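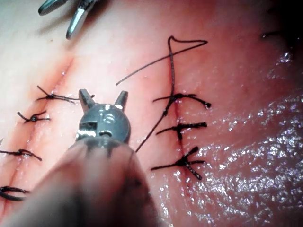
From: Nerea Bermúdez
To: suture-practice list
Subject: Re: Tail length and spacing on interrupted sutures

On January 4, 2024, Lucía Escobar wrote:

> Hi all,
>
> I'm redoing the practice notes for the Miranda room and I've got stuck on
> three things. The old sheet says to trim tails "short", with no further
> help, and people read that very differently. It also says nothing about
> what to do with the long end of the thread between stitches. And we have
> people starting a second incision before the first is finished, then
> asking which one gets marked.
>
> Could those of you who teach simple interrupted tell me what you say to
> your groups? I have to send the sheet to print with the rest of the
> Botau folder, 40 copies, so I'd like to get it right the first time.
>
> Also, is anyone else low on black thread? We went through a lot of it
> in December.
>
> Lucía

Hi Lucía,

Answers in the order you asked, plus a couple of things I'd add to the sheet while you have it open. Change the wording as you like.

1. Tails

I ask for tails long enough to grip and short enough that they don't lie across the next stitch. If a tail reaches its neighbour it gets caught in the next throw, and then you're picking it out with the tips. Black thread is stiff when it's cut short, so a finished knot tends to look like a small star with ends going every which way. I don't mark anyone down for that. I do mark down for one tail trimmed and the other left long, which usually means they cut in a hurry.

2. The long end

Pull it through, then lay it off to one side in a wide, loose curve, away from the incision. A small loop is the thing to watch for. If the thread crosses itself, open it out before the next bite, because once you've pulled on it you have a knot where you didn't want one. I have them stop and look at the whole length before the needle goes back in. Slow people down here and they save time later. 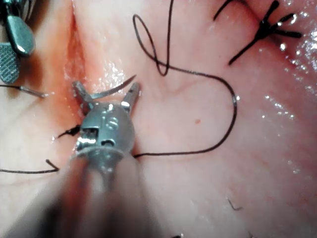
3. Spacing

The old sheet gives a measurement, and I'd take it out. Beginners look at the ruler and forget the edges. I tell them to match the gap to the one before, and to look back up the line every time they tie. Three stitches evenly stacked is a better exercise than a full row that starts tight and ends wide.
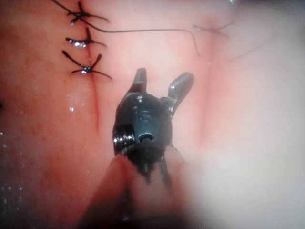
If the gaps do wander, leave them in. Half my group used to cut out a bad stitch and put another in the same holes, and the surface tears sooner or later. Better to finish the line and talk about it afterwards.

For the edges, the wording I use is "touching, not bunched". A bit of puckering on one side generally means the bite was deeper there, and it's worth having people say which side before you tell them.

4. Two incisions at once

I allow it, but only the longer-worked one is marked. Park any loose thread well clear of the other line first. A big loop lying around knots that are already tied is asking for trouble when the scissors come out – I've seen a good knot go that way.
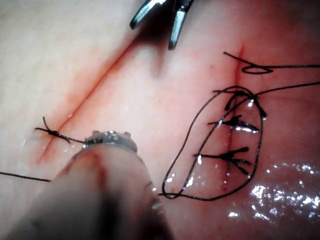

5. Marking

We have a form from Wereo with a box for nearly everything. I only use four of them: edges, spacing, knots, tails. I can scan it for you if that helps with the layout.

6. Thread

Yes, we're low too. I have 56 packets of black left and the next order from Trundus is for 800, to be split between the two rooms. Tell me how many you want put aside and I'll label a box.

One small thing on the print run: please leave a blank strip down the right side of the page. People write on these sheets while they work and at the moment it all ends up over the diagrams.

Nerea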